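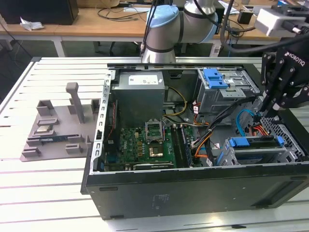
How to Pull Your Old Photos and Files Off a Retired Desktop

My aunt Loretta called me in September to say she was getting rid of the computer under her sewing table, and could I "just grab the pictures off it" first. Sure! Easy! It took me two evenings, mostly because I did everything in the wrong order, so let me give you the right order.

Before you touch a screwdriver, try turning the thing on. I know. But if it boots and you remember the password, you can plug in an external drive, copy the user folder across and be done by dinner. Loretta's didn't boot (it beeped at me and then sulked), so I had to take the drive out.

What you'll need

A Phillips screwdriver, a little dish for screws, and a SATA-to-USB adapter. Get the kind with its own wall plug if the drive is the big 3.5 inch desktop size, because the cheap ones that run off the USB port alone won't spin it up. You'll also want somewhere to put the files. I used an external drive I already had, wiped clean.

Taking the drive out

Shut it down, unplug the power cord from the wall and hold the power button in for 10 seconds. Lay the case on its side and take off the panel. Touch bare metal on the case before you go poking around in there.

The hard drive has two cables going to it, a flat skinny one for data and a wider one for power. Pull them by the plugs, never by the wires. Some cases hold the drive with four screws and some have plastic rails or a latch you squeeze. If it won't budge, look again for a screw on the far side. I wrestled with mine for ages before I spotted that one. And check for a second drive while you're in there! People add one and forget about it.

Copying everything over

Plug the drive into the adapter, the adapter into the wall, and then the USB end into your working computer. Give it a minute. On Windows, go to the new drive letter, open Users, and then the folder with the person's name. You'll probably get a message saying you don't have permission. Click Continue and go make a sandwich, it can take a while.

Grab Pictures, Documents, Desktop and Downloads. Then search the whole drive for *.jpg, because my aunt had a folder called "Campbell reunion" sitting right on the C drive where no sane person would look. If Windows asks to format the drive, say no! Cancel, unplug, try another port. If you hear clicking, stop and call a recovery shop before you try anything else.

We ended up with 66 GB, and well over 1,000 of those photos were of the same lake.

Checking before you toss it

Open a bunch of files from different folders, old ones and new ones, and play a video all the way through. Then make a second copy somewhere else. I kept Loretta's old drive in a labeled envelope in my closet for a few months anyway. She called in the middle of all that asking for a pie crust recipe, and there it was in a folder named "taxes."

Related posts
Naming your photo folders so you can find things later
Scanning slides with Rocío Henao
What to do with a drawer full of old phones
My favorite labels for cords and chargers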